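Moving the Tags to the Server

When Brondine's web team first counted the scripts loading on its product pages, the number came to 244. Some belonged to ad campaigns that had ended years before. A few called domains that no longer answered. The company sells replacement parts for kitchen appliances, and its customers tend to arrive on old phones, looking for a hinge.

"We knew it was bad," says Huiling Hou, who runs analytics there. "We had a spreadsheet of tags, and the spreadsheet was out of date too."

Her team spent most of the spring moving its measurement off the browser and onto a server it controls. The idea is simple enough. In the usual setup, each vendor's script runs on the visitor's device and reports home by itself. With server-side tagging, the page sends a single stream of events to one address, and a container on the server decides what goes to which vendor and in what form.

Hou started with the purchase event, the one her finance department cares about. For two weeks the old and new versions ran side by side. They did not match. The browser version recorded 435 orders in the first test period and the server version recorded 583, against a billing system that agreed with the second figure almost exactly. Ad blockers explained part of the gap. The rest came from a confirmation page that people closed before the tags had fired.
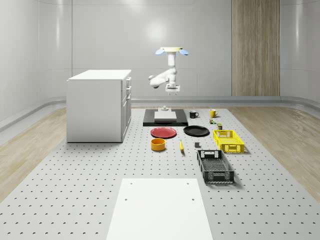 CULTLOW, June – The contractor who built Brondine's container works out of a two-room office above a print shop. Keith Rudd has done this kind of migration for small retailers and one regional bus company, and he charges by the day.

He spends the first day on names. One client had "add_to_cart," "addToCart" and "cart-add" all live at once, each feeding a different report. Until those are merged, he says, moving them to a server only moves the mess.

The second job is consent. A server container will happily forward data for a visitor who clicked "decline" unless somebody tells it otherwise. Rudd passes the consent state along with every event and has the container drop anything that arrives without one. He tests it by declining everything himself and reading the logs.

Cost is the part clients ask about last. A browser tag uses the visitor's processor. A server has to be rented, and it has to stay up during a sale. Waltano, a ticketing site that made the switch last year, saw its hosting bill double in one month because a developer had left verbose logging turned on.

"The logs cost more than the traffic," says Boyang Peng, an engineer at the company. He now keeps full logging on for an hour after each release, then turns it off.

Back at Brondine, the page is down to nine scripts. Two of them are chat widgets, and the support department will not say which one it uses. Hou plans to move the newsletter signup next, followed by the store locator, which still reports to an account with a password only a former employee knew.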